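The Vorkine police log should print two times for every theft

E-mail this article
Print this article

The weekly log that the Vorkine Police Department releases each Wednesday gives one time for each entry. For an assault or a crash, one time is enough. The call comes in within minutes of the event, and the clock on the dispatch record is close to the clock on the street. For theft it is a poor measure, and theft makes up most of the log.

Take an ordinary entry: "Larceny, residence, Aerts Avenue, 6:10 p.m." A reader will take this to mean that something was stolen on Aerts Avenue at dinnertime. The log means that a resident called at 6:10 p.m. The item may have gone missing at noon, or the previous weekend. The officer usually asks when it was last seen, and the answer goes into the full report under "earliest possible time." That field is then dropped when the log is prepared for release.

I compared the most recent log with the full reports, which can be requested at the records counter. The log listed 49 thefts. In 11 of them, the time in the log fell within an hour of the latest time the theft could have happened. In the rest, the gap was longer, and in several it ran to days. 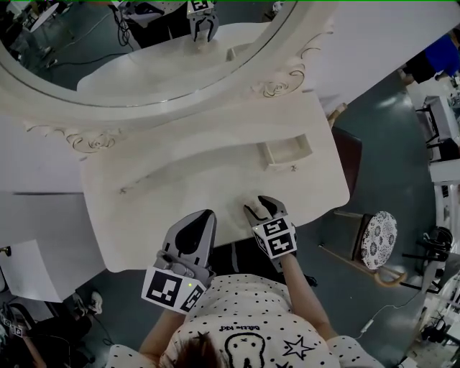 Seated at a white dressing table.

Small items taken from inside a home are the worst case. Jewelry, spare keys, a watch, and cash in a drawer are not checked daily. The owner opens the drawer when there is a reason to open it. The window between last seen and found missing can be very wide, and a single printed time hides all of that width. Cars are better, as most people look at their car every morning. Packages are better still, because the carrier records the delivery.

The effect shows up in how people read the log. At the last district meeting in Bokomthorpe, residents asked for more patrols between 4 and 7 p.m., citing the cluster of thefts at those hours. The cluster is real in the log. It is also what one would expect if people come home from work, notice a loss, and pick up the phone. The same shape would appear if every theft took place at 10 in the morning. A patrol schedule built on it would put cars on the street when the residents are already there.

Analysts have a standard way around this. When a theft has a start time and an end time, the event is spread evenly across the hours between them, so that a four-hour window adds a quarter of a theft to each hour. The results are added up over a month. The method is crude, and it gives too much weight to the middle of long windows, but it does not pretend to know what it does not. It needs both times. With one, it cannot be done at all.

E-mail this article
Print this article

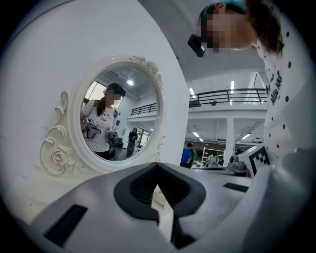
KIRECK, May

The neighboring department in Kireck already prints both. Its log has a column headed "From" and a column headed "To," and where the resident cannot give a starting time the first column reads "unk." I spent an afternoon going through it. The format costs one column of width. A reader who wants to know whether the thefts on a given block happened by day or by night can see, in many entries, that the answer is not known. I consider that useful information.

Three objections have been raised in Vorkine. The first is that a wide window tells a burglar when a household was away. The objection has some weight for a family on a long trip, and the log could round any window over 72 hours to "more than three days." It has little weight otherwise, given that the address is already reduced to a street name.

The second is that residents guess. They do, and the reports show it. Starting times fall on the hour far more often than chance would allow. But a guess with limits on both sides is still better than an exact time for the wrong event.

The third is staff time. The records system holds both fields now. The release template leaves one out. Adding it is a change to the template, made once.

The department should make that change before the summer, when open windows and longer absences push the theft count up. It should also change the heading on the existing column from "Time" to "Time reported." That second step requires no new data and could be done by next Wednesday.

E-mail this article
Print this article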